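ok build thread, long overdue. two arm sticker sorter, home made, lives in the spare room. project name is Jandness, dont ask, it was the name of the wifi at the shared shop where I started it

goal: pull sticker sheets and cards out of a white tray, one at a time, without creasing them. thats it. thats the whole robot

where its at, 12/08/2022

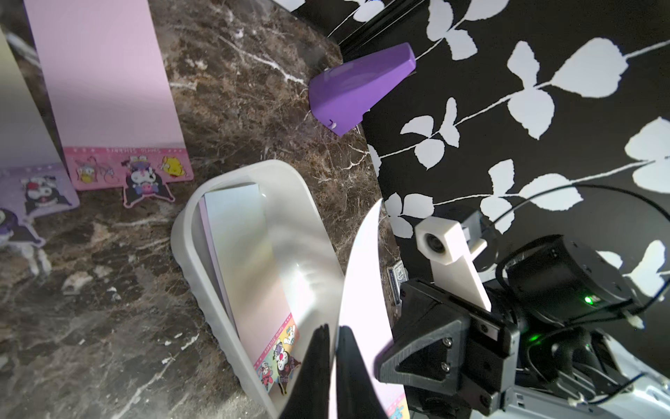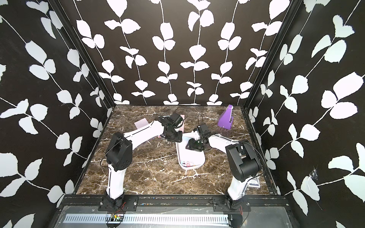
white tray in both, wrist cam on the first one, fixed cam on the second

Vittoria Ferri: why two arms for stickers tho? one arm and a suction cup would be done by lunch

fair. tried suction. glossy sheets ok, anything with a die cut edge leaks air and drops. and one arm just shoves the whole stack into the end of the tray. second arm is there to hold the stack down while the first one peels

well thats the plan. right now they mostly get in each others way

printed parts: gripper mount is on version five. first four cracked at the screw holes. put triangle cutouts in to save weight, lost some stiffness, got it back with thicker walls. so net savings = basically nothing lol

fingers are pointed now. blunt ones couldnt get under a card edge at all. pointed ones get under it but if you come down 1 mm too low they scratch whatever is on top. I have a pile of scratched ones, my niece gets those

someone asked about the surface. its marble pattern, brown, looks fancy, was the cheapest thing at Pultthorpe. leaf wallpaper same trip. would I do it again... no. high contrast pattern everywhere and my edge finder loves every single leaf. spent a whole evening chasing a "card" that was wall

fix was dumb, I mask everything outside the tray before looking for edges. 25 lines of python. should of done that first

cables. CABLES. the wrist one has to have enough loop for full rotation but not so much it snags the other arm. currently tuning by hand, zip tie on, run it, zip tie off, move it, again. if anyone has a real method tell me

numbers bc people like numbers
821 pick attempts logged so far
116 of those this week after the finger change
2,815 lines in the log file and most of it is the left gripper complaining about overcurrent

overcurrent thing: gripper closes on a single card, card is thin, motor keeps squeezing looking for something that isnt there. lowered the torque limit, now it drops the thicker sheets. need two settings and a way to tell which is which before closing. open to ideas

Vittoria Ferri: close slow, watch the current, stop when it jumps. dont use position at all

hm. ok thats better than what I was gonna do (a lookup table, by hand, of every sticker I own)

will need to read current faster tho, the servo bus is already busy with both arms on it. might split them, one board per arm. have a spare Claleck board in a drawer somewhere, bought it for a plotter that never happened

also yes the base plates are bolted to the front rail, clamps slipped. every time both arms moved together the left one walked a little and calibration was garbage by the end of the run. drill the holes. just drill them

files: mount v5 is going up once I fix the lower screw hole, its a hair tight for M3. fingers too. Echevarría shop folks, I'll drop them in the shared folder, same place as the old ones

next up
- current based close
- split the bus
- reroute left wrist cable AGAIN
- get the two arms to take turns, at least

more when the close thing works or when something snaps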